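### 3.2 Working surface and garment state

The household sessions were held in Adton in March, on a single table that the occupants also used for other purposes. We did not ask for the table to be cleared beforehand. Earlier work on garment folding has mostly relied on a plain, empty surface, which makes fold quality easy to score but says little about folding where people live. Following Căpraru's distinction, we treat the surface as having a *working area*, the part the garment needs when fully spread, and a *margin*, the part where other objects may stay without being moved.

For a T-shirt, the working area is largest at the start and shrinks with each fold. The margin is therefore under most pressure during spreading and the first sleeve fold. Figure 3 shows a light pink T-shirt on a patterned cloth, with one sleeve and shoulder section folded up toward the back of the table. A remote control, a phone with a keypad and a game controller lie along the left side, and a screwdriver and thin red and black wires on the right.

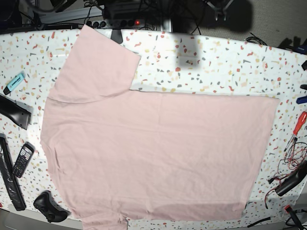

**Figure 3.** Partly folded T-shirt on a shared table, with objects in both margins.

Margin objects were coded by two raters, Mihăilă and Căpraru, working separately. Each object was assigned to one of three classes: rigid and compact, rigid and long, or flexible. Flexible objects, mainly cords and wires, were kept apart from the others as they can slide under a hem or catch on it without any visible change in the fabric above. Differences between the raters were settled by discussion, and the class definitions were not altered after coding began.

Garment state was coded on a scale from 1 to 5, adapted from the Neagu scheme for flat laundry. A score of 5 denotes a flat panel with straight edges and no crease longer than the width of a hand. A score of 2 denotes fabric in which a hem or sleeve can be identified but the outline cannot. A score of 1 is reserved for crumpled fabric with no identifiable outline or part. Soft creases left by storage were ignored at every level – they were present in most of the garments and had no bearing on where the folds were placed.
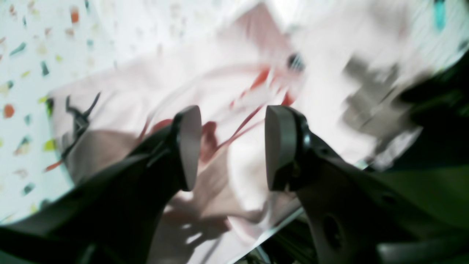

Color and print were recorded but not scored. Printed areas can help a person folding the shirt to find its center, and a pattern on the tablecloth can make a pale hem harder to follow. Neither effect was controlled in the Adton sessions. The Tritthorpe sessions used a plain gray cloth and are reported separately in Section 5.

Of the garment types on the original list, 11 were retained for analysis. Socks and fitted sheets were dropped, the former for lack of a meaningful spreading stage and the latter because the working area exceeded the table.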